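How to Build a Short Bocce Court in Your Backyard

By Norbert Kun
Last updated 26th February

A full-size bocce court takes more room than most yards have. The one described on this page is 32 feet long and 8 feet wide, and it plays well enough that we have used it for five seasons without wishing for more. Two adults can build it over a couple of long weekends. I built mine behind the house in Bomstead on soil that is mostly clay, and where your soil might call for something different I say so.

The rules of the game are not covered here. Any set of bocce balls comes with them, and you will probably end up playing by your own anyway.

What you need

A long tape measure (a 100-foot one saves moving it)
Wooden stakes and mason's string
A line level, or a laser level if you can borrow one
Flat shovel, mattock, steel rake, wheelbarrow
A plate compactor, rented for one day
Thirty pressure-treated 4x4 timbers, each 8 feet long
Exterior structural screws, long enough to go through one timber and well into the next
Landscape fabric
Four cubic yards of crushed stone with the fines left in
One cubic yard of stone screenings or crushed oyster shell
A straight 2x4 for leveling
Powdered chalk

I bought my stone from the Orby yard, and they delivered it in one truck with the two piles kept apart by a sheet of plywood. Ask for that when you order. If the piles run together you will spend an afternoon sorting out the mess, and the top layer will never be as smooth.

Before you dig, call your local utility marking service and wait for them to come out. Then check with the town about setbacks. Ours had no rule for a ground-level court but did have one for lighting poles.

Picking the spot

Look for the flattest strip of ground you have. A slope along the length is harder to fix than a slope across the width, and a drop of more than a few inches from end to end means cutting into one end and building up the other. Stay away from big trees. Roots will lift the surface in time, and you will be sweeping leaves and twigs off it from September on.

Watch where the water goes after a heavy rain. If it stands on the strip for a day, pick somewhere else or plan on a drain pipe along the low side. I put one in and would do it again.

Laying it out

Drive a stake at one corner and run a string 32 feet along what will be the long side. Drive the second stake there. Measure 8 feet off each end for the other two stakes and tie the string all the way around.

Now check that the layout is square. Measure from corner to corner both ways. The two diagonals should match, and on this size of court each one comes to just under 33 feet. If one is longer, shift the two stakes on one long side together in the same direction until they agree. Do this before you mark anything on the grass.

The timbers at the ends fit between the timbers on the sides, so the finished playing surface is seven inches shorter than the layout. The string marks the inside face of the long walls. Dig a few inches past it on both sides to leave room for the wood.

For marking the lines I use an old sock filled with chalk. Pour in two or three scoops, tie a knot in the top, and bounce it along under the string. It leaves a dotted line that holds up to some foot traffic and washes away later. A thin sock lets out more chalk than a thick one. Marking paint works too, but it stays on your shoes.

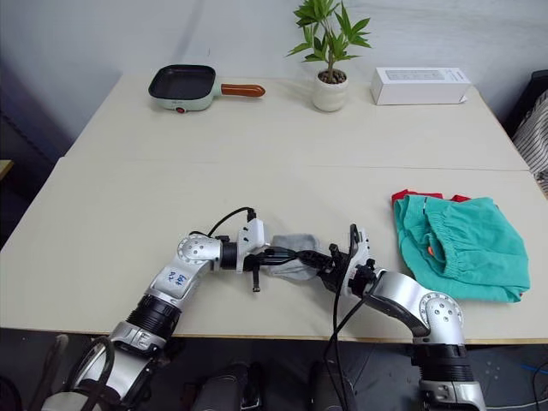

Small gray sock held between two grippers.

Once the line is down, take off the string and leave the stakes. You can move the corner stakes outward a couple of feet if you put them back in line first, and then they will still be there to measure from after the digging is done.

Digging

Cut the sod along the chalk with the flat shovel and roll it up. Keep it damp in the shade if you plan to patch bare spots elsewhere.

Dig the whole area down six inches. Check the depth often by laying the 2x4 across the hole and measuring down from it. The bottom does not need to be pretty, but it should be firm and level. Scrape out high spots instead of filling low ones where you can. Loose fill settles. If you do have to fill, use crushed stone and tamp it well.

If you are adding a drain, cut a narrow trench along the low side now, lay in perforated pipe with a steady fall toward the outlet, and cover it with clean gravel.

Run the plate compactor over the bottom twice, once in each direction. Wear ear protection and shoes you don't care about.

Setting the walls

The walls are three courses of timber stacked on each other. That puts the top four and a half inches above the grass, high enough to stop a hard throw.

Lay the first course around the edge of the hole, four timbers down each side and one across each end. Check every timber for level along its length and then check it against the next one. Take your time with this course, as the other two follow it. A Bretar level with magnets was no help on wood, of course, but its extra length was.

Start the second course with a half-length timber on each side so the joints do not line up. You will use the other half at the far end. Screw down through the second course into the first every two feet, and put two screws at each joint. Drill pilot holes near the ends of the timbers or they will split.

The third course goes on like the first, with full-length timbers. At the corners, drive screws in through the side wall into the end timbers on every course.

Pack soil against the outside of the walls as you go. It keeps them from bowing out when the stone goes in. On sandy ground I would add steel stakes on the outside as well.

Putting down the base

Spread the landscape fabric over the bottom and a little way up the walls. Overlap the strips by a foot.

The crushed stone goes in to a finished depth of 5 inches. Put it down in two layers and compact each one before adding the next. If you dump it all in at once the compactor only firms up the top half, and the court will go soft in spots by the following spring. A light spray from the hose helps each layer lock together. Do not soak it.

To check for level, drag the 2x4 along the surface on its edge and look for light underneath. Fill and scrape until there are no gaps bigger than the thickness of a pencil. Then compact once more. Keep the machine a few inches off the walls and use a hand tamper along the edges.

You may have some stone left over, or you may come up a few wheelbarrow loads short, depending on how even the digging was. I had 14 buckets left, and they went under the trash cans.

The playing surface

Spread the screenings or shell one inch deep. Shell gives a slightly faster court and costs more. Screenings are easier to find inland. Either one should be raked out, leveled with the 2x4, wet down lightly, and rolled with a lawn roller. Let it dry and roll it again. I rolled mine four times over a week.

Do not use the plate compactor on this layer. It leaves ridges.

Roll a few balls from each end once the surface is dry. If they all drift the same way in the same place, there is a low spot. Scratch it up with the rake, add a handful of material, wet it, and tamp it by hand.

Looking after it

Drag the court before each day of play. A piece of old carpet nailed to a board and pulled by a rope does the job. Ní Chonaill, the company that made my ball set, also sells a brush for this, and it works about as well as the carpet.

Pull weeds while they are small. They come up along the walls first.

Add a thin layer of new material each spring and roll it in. Wind and shoes carry off more than you would expect. If the court is dusty in midsummer, mist it with the hose an hour before you play.

Leave the surface alone while the ground is thawing. Footprints made then are hard to get out.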